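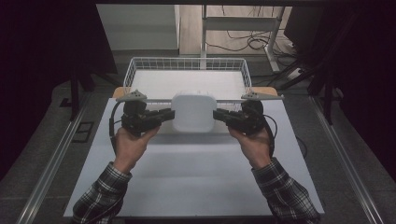

Chore automation is the use of machines to do routine physical work in homes and small workshops, such as tidying, sorting, folding, loading and packing. Single-purpose machines like the dishwasher and the robot vacuum have been common for decades. A general machine that can move from one chore to another without being set up again is still mostly a research goal.

Status

Factory robots handle parts well when each part arrives in the same place and the same position. Household objects seldom do. Picking up a block and putting it in a basket is easy for a small child, but a robot must find the block, choose where to hold it, close on it with the right force and clear the rim of the basket on the way in. Smooth objects with rounded corners can slip or turn if the two sides are not pressed evenly. Wire baskets cause trouble of their own, as thin bars are hard for depth sensors to pick up.

Learning from people

Many current systems are trained on recordings of people doing the work. In one method the person holds a gripper in each hand and carries out the task with these in place of the fingers. The recorded movements are then used to train a robot fitted with similar grippers. The method needs no robot arm during recording, but it gives up much of what a bare hand can do, including rolling an object between the fingers.

The Clellitz trials

The Clellitz trials compared trained machines on 13 chores, 12 of them done on a tabletop. The remaining chore was hanging a shirt on a rail. Across 1045 attempts, the machines finished 592 without help. Placing rigid objects in open containers gave the best results. Cloth, cables and clear plastic gave the worst. Most failures came at the moment of first contact, when an object shifted before it was held.

Shop-floor use

Cevport, a packing firm, uses two-armed machines to fill trays with molded parts. Staff still clear jams and change the trays. Sabbagh, a maker of kitchen fittings, ended a similar project after finding that its product range changed too often for retraining to keep up.

Home use

The Bavorora, a wheeled home robot with two arms, can put away toys and clear a table of cups. It works slowly and stops when a person comes within reach. It does not handle knives, hot pans or stairs.

See also

Bin picking
Domestic robot
Imitation learning
Robot end effector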